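Events > Open Days > Interviews

News | Interviews | Visits | Letters | Contact

Two arms, one table: a talk after the open day at Revik

11/11/2021

The workshop of Revik in Gemville opened its doors for one afternoon, and 260 visitors came through. I arrived early and stayed until the lights in the corridor were turned off. When the last group had left, the engineer who had led the demonstrations sat down with me on two plastic chairs and answered my questions for almost an hour. She asked me not to print her name, as she considers the work to belong to the whole team.

She began with the visitors. "Children go directly to the table," she said. "The adults stay near the wall and ask what it costs. After ten minutes they change places." The question she heard most often was whether the arms were controlled by somebody in another room. They can be, she explained, and this is how a new task is taught. A person moves a pair of smaller arms by hand, the large ones follow, and the computer keeps a record of every movement. Later the program tries to do the task without the person.

The task for this open day was to put drink cans into a holder. I told her that it looked modest to me. She laughed and said that her father had told her the same thing on the telephone.

"A can is round and it rolls," she said. "It shines, so the camera sees the lamp in it. If you press too much, you leave a mark, and if you press too little, it turns in the fingers. For me this is a very good object." Before the open day the team had recorded 3,887 attempts, some of them late in the evening. She remembers the bad ones better. In one of them a can fell to the floor, opened, and the session was over until the mat could be changed.

I wanted to know why there are two arms when one could do the job. She answered that with one arm, everything must wait for everything. With two, the table can be divided, and one arm can hold something steady for the other. But the two must also not meet. "The first month we had many small accidents between them," she said. "Like two people in a narrow kitchen."

The software is called Grurby, a name which comes from a spelling mistake in an old file that was never corrected. The first version could handle only a can that was already standing. A can on its side needs one more decision, because the gripper must choose from which direction to come, and the wrist must turn it before it is put down. This part of the work took from December until the spring.

Money for the project comes partly from Msimang, a distributor with a warehouse outside Gemville, where mixed returns are still sorted by hand. I asked carefully about the people who do this sorting now. She did not avoid the subject. She had spent 15 days working beside them, she told me, and her shoulders hurt for a week after it. In her opinion the machine should take the night shift first, which is difficult to fill. But she added that this decision will not be hers, and that she does not like to promise things for other people.
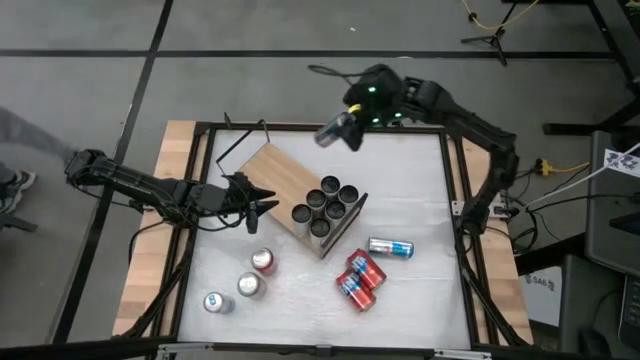
What happens when the arm fails to pick up a can?

The program checks how far the fingers have closed, and if they have closed completely, it knows they are empty. The arm then goes back up, looks again at the table and makes a new attempt.

Toward the end I asked what she would show next year. She would like to try glass bottles, but her colleagues are against it. There will be another open day in any case, and the groups will be smaller, as this time it was hard to hear in the back row. Then she looked at the clock, excused herself and went to switch off the power.

Comments (3)

gemville_reader: We were in the second group. My son now wants to put every can at home in a row. Thank you for the article.

T. from the hill: I worked in returns for many years. I would be glad to see the night shift go, but I would like to hear Msimang say it also.

oldlathe: Is there parking for the next one? I walked 15 minutes from the station in the rain.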